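**Part-time evening proofreader wanted – Rencombe office, start ASAP**

Posted 2/17/20

We need someone. Our last evening person left in December and we've been patching the shifts ever since, not well.

Rencombe puts out catalogs, program booklets, course guides, that sort of thing. Lots of small print, lots of tables. You'd be reading final pages before they go to the printer. Not rewriting. Not designing. Reading, marking, sending back.

**Hours**

Mon to Thurs, 5 to 9 pm. Some Sundays in the busy stretch (paid extra). No Fridays ever.

**What you'd be working on**

- the Prakberg spring catalog – 221 pages, first half is already in proof
- Jestadgate course guide, smaller but the timetables are a pain
- Oshima newsletter, every other week, 6 pages
- whatever else lands on the desk

**You should**

- spell well, without leaning on the spell checker
- catch a wrong page number in an index
- be OK with phone calls from printers who want an answer now
- know basic proof marks, or learn them in the first week. We have a sheet
- be able to sit still for four hours, more or less

Degree not needed. Experience nice, not required. Two of our best readers came from restaurant jobs. If you've done data entry or library shelving tell us, it counts.

**Pay**

$800 every two weeks before tax, same amount in slow weeks. Parking pass included. Sorry, no health plan on part-time hours, we've asked.

**Where**

Room 3130, third floor, side entrance after 6 (front doors lock). Elevator is slow but works. There's a kitchen, the coffee is free and so is the tea. Remote isn't possible for this one – the proofs are on paper and stay in the building.

**How to apply**

Send a short note and a resume, one page is plenty. Tell us which evenings you could start and if you have any vacation already booked. No cover letter template stuff please. We'll send back a two-page reading test, takes half an hour, do it at home whenever suits. Everybody who finishes the test gets an answer, yes or no.

Interviews are in the evening so you don't have to skip work. Bring a pencil, and a photo ID for the desk downstairs.

There are more than a few typos in this ad probably, we wrote it between two deadlines. Point them out in you're note if you like, it won't hurt your chances.

No agencies. Ad comes down when the job is filled.

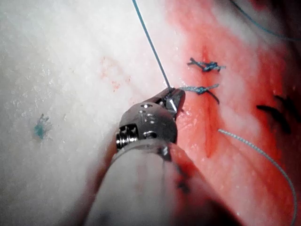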